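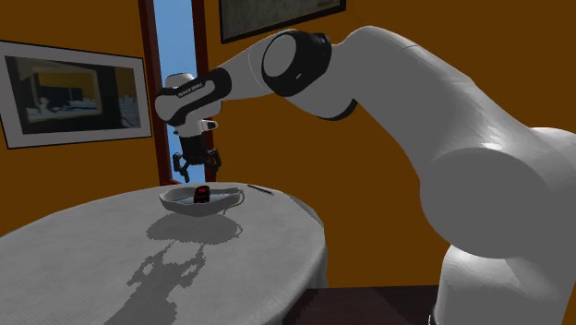 Projects > Jostano > Progress reports > June

What was collected

We use cookies to remember your settings. Accept | Manage

The plan for this period was 337 simulated pick-up examples for the Neltow learning system. All 337 are recorded. I would ask the program office not to read too much into that, as the number says how long the operators sat at the controls and very little about what the system can learn from them.

Of those, 41 have been set aside. In most, the operator paused so long over the table that the example teaches hesitation. A few were saved with the wrong task label, which is our own fault and should have been caught the same day. The Srivastava review tool flagged only some of them, and the rest came out of a hand check that was not in the budget.

The remaining examples look usable. They also look very much like one another. The operators have settled into one habit of approach, coming down from above and closing slowly, and a system trained on this set may copy the habit and fall apart when the object is turned. We asked for varied starting positions in the last report and got small shifts.

The close view is where I have the most doubt. At short range the fingers and brackets take up a lot of the picture, and they can hide part of the very object the system is supposed to find.
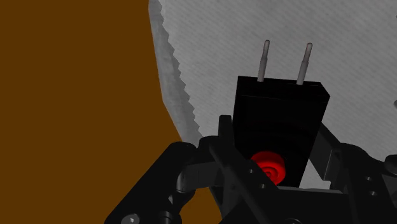
Close view: black plug-shaped block with two pins, partly behind the gripper. Simulated.

Braretti has offered a scoring method that ranks examples by quality. I have read the note twice and still can't tell what it measures that a patient person would miss. We will try it on 30 examples before agreeing to pay for more.

Requests for next period

Please hold the request for a larger set. We would prefer 100 new examples with the object placed and turned by a script, so that operators cannot fall back on the same motion. Training on the current set can go ahead in the meantime, with results reported separately for turned objects. If those results are poor, the collection schedule should be reopened before any further simulation time is bought.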